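Print this page | E-mail this to a friend

Home > Reviews > Benchtop > Teleop kits

Mirkon two-arm teleop kit - three weeks in
By Montserrat Soler, November

Short version: good kit, annoying software, buy it if you can live with the second part.

We wanted something for showing arms a chore by hand. Not scripting it. You grab the leader handles, the two arms on the rail copy you, the session gets saved. Our chore was bowls and a wire dish rack. Sounds dull, is dull, but bowls are mean. Round rims, tight tines, no good place to grab.

Setup took an afternoon. Rail was straight, plates bolted down first try. The manual is bad. Trinidad Montoya did the cables while I swore at the calibration wizard, which wants 2 full passes per arm and forgets the first if you click Back. Dont click Back.
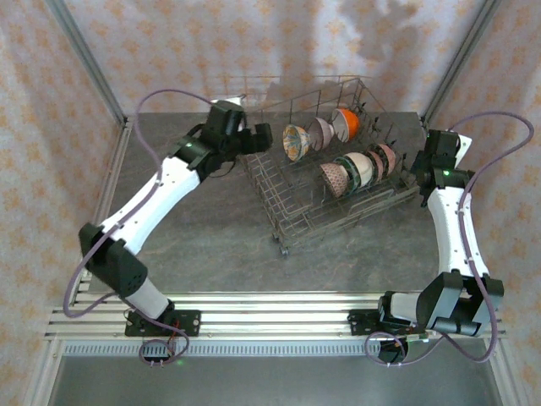

Feel of the handles - really nice. Light, hardly any lag that I noticed. Grippers close softly enough that I stopped flinching by the second morning. What you don't get is any sense of touch coming back. You push a bowl against a tine and your hand feels nothing, so you learn to go by eye. Took me a while. Trinidad got it faster, she plays a lot of games.

We've saved 343 demos so far. Threw out 197. Most of those were me, early on, going in at a bad angle and then fixing it halfway, and you dont want to teach that.

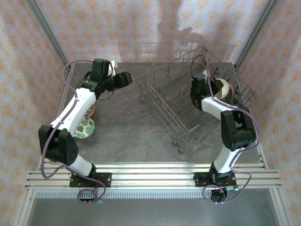 Cables are my main gripe on the hardware side. Long loops, and they swing when you move quick. Tie them loosely, leave slack at the elbow. The Fletska arms we had before routed theirs better, but the handles on those were like stirring cement.

Software: Export is slow. Deleting a bad take needs three clicks and a confirm. No way to tag left arm vs right arm, so we keep a seperate spreadsheet. Support answered in a day and was polite, no fix yet.

Would I buy again - yes. Four out of five. Would be more with a decent delete button.

Print this page | E-mail this to a friend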